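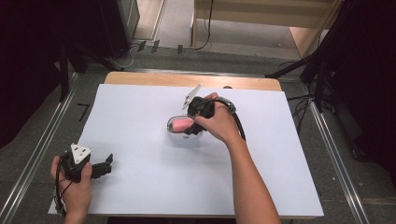 Voltholm ferry staff still waiting as Llorente promises another "final" plan

Workers at Voltholm Ferries have been told, for the second time this year, that their jobs are safe. Few of those who turned up at the Ilta terminal on Fri 2 April seemed ready to believe it.

The line's would-be buyer, Llorente, says it will take on 901 staff when the sale goes through in June. What it has not said is on what terms. A letter handed out at the meeting speaks of "comparable conditions", a phrase the union has asked it to explain and which it has so far declined to.

Wiroj Kaewsai, who speaks for the deck crews, said the letter was one page long and most of that was letterhead. "We had the same promise from the last lot," he said. "Then they shut the Rikska route and 79 people went home with nothing but a reference."

Back pay is the other sore point. The present owners admit that overtime from the winter timetable has not been settled. They say the buyer will deal with it. Llorente says debts run up before the sale are a matter for the present owners. The two sides have had months to sort this out between them.

Fulgencio Prieto, Llorente's head of operations, told the meeting that the company had "every intention" of reopening Rikska once the fleet was in better shape. Asked for a date, he said it would be wrong to give one. Asked whether money had been set aside for repairs, he said talks with lenders were going well.

The transport ministry, which has to approve the sale, would say only that it is looking at the papers. It approved the last one too, with conditions on routes and staffing that do not seem to have been checked by anyone since.

Nest Powell, a purser for most of her working life, left before the questions were over. She had a sailing to catch, she said, and as far as she knew she was being paid for that one.

The union will ballot members on the offer once it has the terms in writing.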